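Tips for getting two arms to do the washing-up (software side)

These have piled up in a text file over the past year or so, mostly typed with one hand while the other hovered near the stop button. They assume your arms already move when you ask them to. If they don't, go and check the power board, then come back.

## Before you write any code

**Write the chore down the way you'd tell a teenager.** "Put the plate in the rack" sounds like one job. On paper it becomes: find the plate, find an edge, get a finger under it, lift, turn it upright, find a gap in the rack, lower, let go, back off without taking the rack with you. Each of those wants its own name in the code, and its own way of failing. Ours are called things like `lift_edge` and `back_off_politely`.

**Pick your first chore for its forgiveness.** Snack packs in a basket are very forgiving. A packet can land sideways, upside down or on top of its mate and still be in the basket. Plates in a rack are not forgiving at all. Do packets first, enjoy feeling clever, then do plates.

**Use a plain table.** A white one is lovely until you own a white plate. Then the vision software will tell you, with 98 per cent confidence, that there's no plate. Coloured plates cost very little and have saved us more hours than any clever model.

## Seeing things

- Take the background shot again every time the light changes. The curtains count as light.
- Shiny wrappers flare. Lower the exposure before you touch the detector settings.
- Don't train on the packet's artwork alone. The brand will change the cartoon and your robot will no longer believe in biscuits.
- Ask for the rim of a plate, never the middle. The middle is no use to a gripper.
- If the depth picture has a hole in it, leave the hole. Filling it in with a guess gives you a smooth, convincing surface exactly where there isn't one.

**Keep a folder of embarrassing frames.** Every time the detector calls something by the wrong name, save the picture. We named our folder Maillard, after the browning reaction, on the grounds that it's full of things that got burnt. Rerun the whole folder whenever you change the detector. Ours has 2386 pictures in it and I'm not proud of a single one.

## Moving things

**Plan for both arms at once, even when only one is working.** The idle arm is still taking up room, and it will be parked precisely where the busy one would like to put its elbow. Zetano, our home-grown planner, used to treat the resting arm as furniture. Then somebody nudged the resting arm, and the furniture was no longer where the planner had left it. Now it reads the joint positions of both arms before each move.

**Give cables a body.** Your planner's model of the arm is probably a tidy set of capsules with no cables at all. Real arms trail loops. Add a fat invisible sausage around each loop and let the planner avoid that. Ours is ugly and it works.
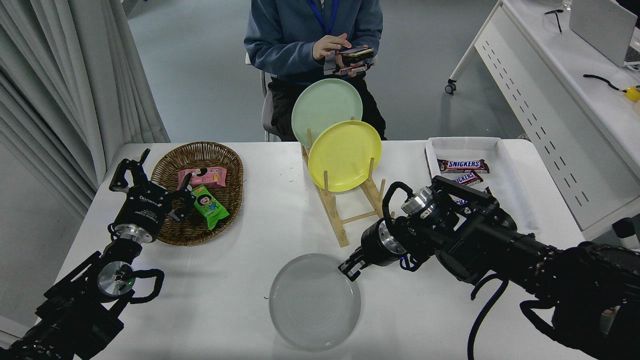 **Hover first.** Stop a short way above whatever you're grabbing, look again, fix the aim, and only then go down. It costs a second or so per grab. We took the pause out once to make the demo look snappier, and it was certainly snappier.

**Slow down for the last bit, and only the last bit.** Three speeds are plenty: travel, approach and touch. I've seen configs with a separate speed for every centimetre and I don't believe the author could explain them either.

**Don't squeeze everything the same.** Set the grip force per object and keep it in a plain file anyone can edit:

```
plate: firm
snack_pack: gentle
choc_bar: gentle, and less so in September
```

That last comment made sense to whoever wrote it. I've left it in out of respect.

**Place by feel.** A dish rack has narrow gaps and your camera is never as well calibrated as you think. Lower the plate until the wrist feels a push. If the push arrives early, you're sitting on a dowel: lift, shift sideways a touch, try again. Cap the retries at 6. Past that it's just tapping the rack.

## When it goes wrong

**Log the boring runs too.** We kept only the failures for a while, and had no idea what normal looked like. Condier (a script with delusions of being a tool) now keeps everything and bins the oldest when the disk fills up.

**Change one thing.** If you retune the grip and swap the detector on the same afternoon, you've learned nothing and you'll have to do it all again tomorrow.

**Have a "give up" branch that does something sensible.** Ours opens nothing, drops nothing, raises the arm slowly and waits. The earlier version opened both grippers. It was written by someone who had only ever tested it empty-handed — me.

**Version the table.** Keep a small file that says where the basket, the rack and the tray live, and give it a number. Half of what we called software bugs were a basket moved a hand's width to the left.

**Replay in the simulator before blaming the arm.** Our simulated kitchen, Clondholm, has perfect friction and plates that never chip, so a plan that fails in there has no hope on the real table. A plan that passes has a fair chance, and I'd still keep a hand near the button.

Last tidied 16 Dec 2021. The section on cutlery is still missing because the forks are still winning.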